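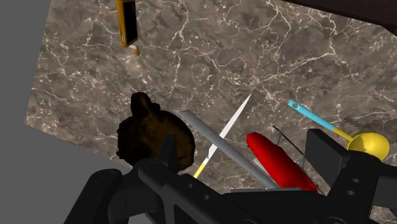 Nilmini Matubbar said that a man was perfectly entitled to read his own obituary, provided he did it before he died and didn't touch the commas.

Shona Sutherland wrote this on the back of her hand, where she kept most of the editorial policy of the Pukilport Mercury. She had been on obituaries since June. Before that she had been on gardens, and before that she had been on the dole, and of the three it was gardens that had produced the most complaints.

"So I can send it to him?"

"Take it to him," said Nilmini. "He's paid for lunch."

Mr Gunn lived in Stivimden, at the top of a hill that had plainly been chosen to put people off. He was eighty-eight and looked well on it. He opened the door himself, took the envelope out of her hand and read the first page standing on the mat, moving his lips.

"'Former ironmonger,'" he said.

"You were an ironmonger."

"I was a lot of things. I was in Lisbon."

"For how long?"

He considered this. "It was a very full fortnight."

He let her in. Lunch was a pork pie cut into two unequal pieces, and he gave her the smaller one and a pencil. She was to take down the corrections. The first was that Lisbon should come before the ironmongery, and should have an adjective. The second was that his late wife had not been 'devoted', she had been 'tall', and would be furious. The third concerned Molier.

Shona had not mentioned Molier. She had never heard of Molier.

"Exactly," said Mr Gunn. "Thirty years that man had the shop across the road, and you've left him out. What did I do all day, if there's no Molier? I come across as somebody who sold hinges."

It emerged, over the pie, that Molier had also sold hinges. He had sold them a penny cheaper. Mr Gunn had replied with a free screw, and Molier with two, and by the end of that winter you could walk into either shop in Stivimden and be paid, more or less, to hang a door. Neither had ever spoken to the other. They had nodded once, at a funeral, and Mr Gunn had regretted it for a week.

"Is he still alive?" Shona asked.

"I should hope so. I'm not going first."

"But this is your obituary."

"I want it ready," said Mr Gunn. "I didn't say I wanted it used."

She went home on the bus and put Molier in. He took up more room than she had planned. He pushed the wife down to the bottom of the second page, where she stood, tall, next to a bowls trophy, and he squeezed Lisbon to a single line with the adjective hanging off it. The piece now ran to 1,080 words, and the Mercury had given the last mayor half that, with a bit of bunting. 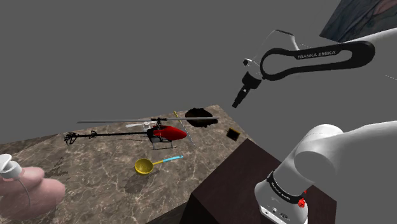 Red nose forward, tail out behind: a model helicopter on veined marble.

Nilmini read it through without her glasses, then with them.

"It's about the other fellow," she said.

"He says it has to be."

"Then who's Molier's about?"

Shona hadn't thought of that. It was the kind of question that had made Nilmini an editor and kept her from being asked to parties. They went down to the basement, where the advance obituaries lived in a green cabinet that smelled of soup, and looked under M. There was a folder. It had been written five years earlier by Shona's predecessor, who had left to become a chiropodist, and it was covered in corrections in a small, cross, slanting hand.

'Add Gunn,' said the first of them. 'What was I doing all day?'

Further down, beside a paragraph on choral singing, the same hand had written, 'Less of this. More about the screws.'

They read it on the basement stairs, passing the sheets across. In Molier's version he had been the one to start on free screws, and Gunn's penny had been a penny the other way. There was no nod at the funeral. There was a wave.

"You can't print both," said Shona.

"I can't print either, they're both alive." Nilmini squared up the pages. "Does yours know about his?"

"No."

"Does his know about yours?"

"How would he?"

Nilmini turned over the last sheet. Clipped to the back was a note to the editor, dated Sun 15 November, saying that Mr Molier understood these things were printed strictly in the order they fell due – but that should Gunn be offered a photograph, he would like a larger one.

Shona rang Stivimden in the morning to say the piece was finished and on file. Mr Gunn asked whether he could see it again. She said he could. He asked whether there would be a photograph, and she said she expected so, and there was a silence on the line while he worked up to it.

"What size?" he said.

Home Stories Poems Back Issues Submit Contact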